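Less Waste in a Small Kitchen: What We Keep, What We Stopped Buying

February 2026

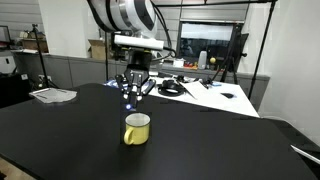
When we moved to the apartment in Flestton, I wanted to make the whole kitchen waste-free in one month. This was too much. I bought many glass jars, two sets of cloth covers and a very expensive bread box, and by September half of it was in the cellar. So I began again, slowly, and I write down what has stayed with us.

Scraps for broth

Keep one container in the freezer for onion ends, carrot peels, celery leaves and the stems of parsley. Do not put in cabbage or broccoli, the broth becomes bitter. When the container is full, cover the scraps with cold water, bring it to a boil and let it cook on low heat for about 70 minutes. I salt it only at the end. We get enough for two soups, and what is left in the sieve goes to the compost.

Wash the vegetables before you peel them, and not after. I forgot this once and we had sand in the soup.

Old bread

Bread that is hard but has no mold can be saved. Hold the whole loaf very quickly under the tap, then put it in a hot oven for some minutes. It must be eaten the same day. Slices I cut into cubes and dry in the oven when it is cooling down after other baking. They keep well in a jar with a lid, but they have to be completely dry inside. Break one open and look.

Cloths in place of paper towels

I cut up two old bed sheets. Flannel drinks water better, cotton is better for windows. The edges I did not sew, and they lose threads in the first washes, so put them in a laundry net if this bothers you. Our clean cloths are in a basket next to the sink, the dirty ones hang over the side of a bucket until they are dry. If you close them wet in a box, they smell after one night.

For grease in a pan I still use paper. An old bread bag of paper is good for this, torn in pieces.

Stains from tea and coffee

Put a spoon of baking soda in the cup, add a few drops of water and rub with a wet cloth. Leave it for ten minutes if the stain is old. On enamel please do not use steel wool or a hard scouring powder, it makes the surface dull and then it stains faster than before. An enamel piece that has a chip on the inside I do not use for drinks anymore. It can hold pencils or a small plant.

Buying without packaging

The refill shop in Pustlow is good for rice, lentils and oats, but I have to take the bus 703, and it does not come often. I go when I have at least four empty jars. Weigh the jars at home first and write the weight on the bottom with a wax pencil, the scale in the shop often has a line. Flour I buy in paper from the supermarket. I tried it from the refill shop, and twice we had moths.

For spices the market in Fludton is cheaper, if you bring small tins. Some sellers do not want to fill your own tin. I ask once, and if they say no, I say thank you and buy it in the bag.

Plastic bags that are already in the house

I do not throw these away to make the kitchen look nicer. Turn them inside out, wash them with soap and lukewarm water and let them dry over a wooden spoon standing in a jar. Bags from raw meat or fish I do not wash, they go in the trash.

Next time I want to write about dish soap. I have tried to make it from a solid bar three times now, and it is always either water or jelly.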